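Breakfast on One Table: Setting Up a Small Shared Kitchen Corner
Student project report, Kanlow House residence group
November

1. Why we did this

The Kanlow kitchen is shared by too many people and between 7 and 8 in the morning you can't get near the counter. Our project was to see if a breakfast corner could work on a single table, away from the main kitchen. Toast, something microwaved, a cold drink. No stove, no sink. Budget 206 dollars, which went faster than we planned.

We called the corner Birnia because the shelf label left over from the last project said Birnia and it stuck.

2. What we started with

One table, light wood. A toaster from the storage closet. Microwave bought used, most of the budget right there. Cups and straws from the residence supply box. We wanted a kettle too but dropped it, see section 4.

First layout had the microwave on the left and the toaster on the right. Bad. The microwave door swings out wide and whoever was at the toaster had to back up every time. Swapped them the same afternoon.

3. The layout we kept

Microwave at the right end. Toaster left of center on the far side, white two-slot one, small enough that there's still usable table in front of it. Drinks go between the two. Curtains behind the table stayed as they were, black, we didn't have anything better to hang and they hide the wall.

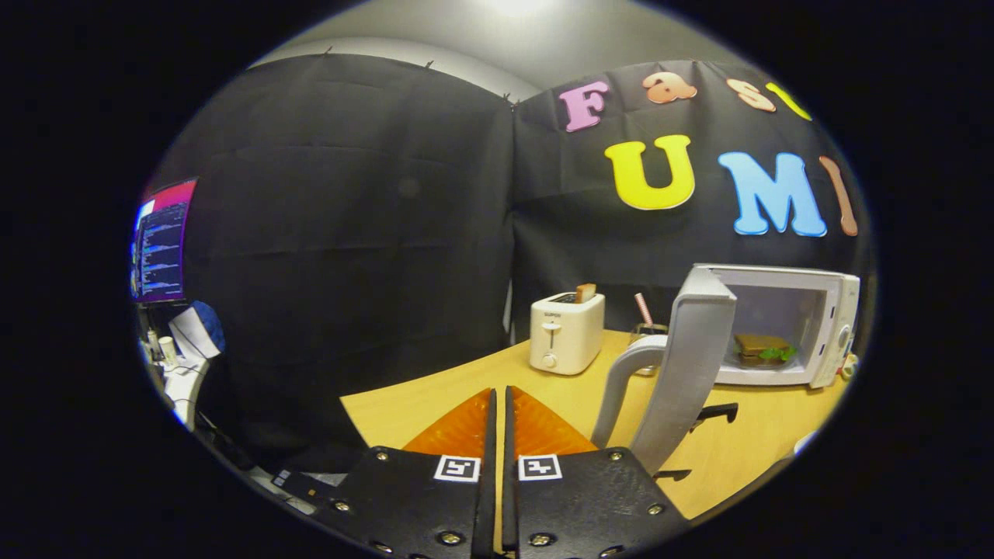

Birnia Project Report, p. 23

With the microwave door open you can still get to the toast, and that was the main thing we were checking for. The cup is a short clear one with a pink and white striped straw. We tried taller cups early on, they got knocked over by elbows, so short ones from then on. The straw makes it easy to tell a cup is there when you're reaching past it, a side benefit we didnt plan.

4. Power

Should have been section 1 really. The sticker on our microwave and the one on the toaster add up to close to the limit of the outlet strip, and the strip from the storage closet was a cheap one. House rule is 2000 watts per strip, total, everything plugged in. Adding a kettle would go over. So no kettle, and tea people have to use the main kitchen. They complained, fair enough.

Toaster and microwave at the same time: fine so far, no tripped breaker during the trial. But we only ran it for the one month.

5. Crumbs

More of a problem than power. The toaster sheds crumbs onto the table and they travel. We tried:

Flerby mat under the toaster. Slid around, went back to the box.
Baking tray under the toaster. Works but ugly, and it rattles when you push the lever down.
Just wiping the table after each use. Works if people do it. They mostly do it before 8 and then stop.

Empty the crumb tray too, we forgot for the first half of the month and it started to smell burnt.

6. Microwave notes

We marked the power level for oatmeal on a card, 600 watts, because full power boiled it over twice and cleaning that up takes longer than eating it. Leave the door open a bit after to let the steam out. Somebody kept shutting it, the inside stayed damp and smelled like soup.

7. What people said

Left a comment sheet (the Baloch sheet, same form the floor uses for laundry complaints). Most comments were about wanting butter kept there. We can't, no fridge. A few wanted a bigger table. Couple of people wanted a second toaster, see section 4 for why thats not happening.

8. If another group takes this over

Get the microwave position right before anything else, it's heavy and you won't want to move it again. Buy a better outlet strip. Keep the drinks near the middle. Put a cloth on a hook at the table edge so wiping is less of an effort, we never got round to it.

Leftover money was handed back to the floor fund. Receipts are in the folder with the layout sketches.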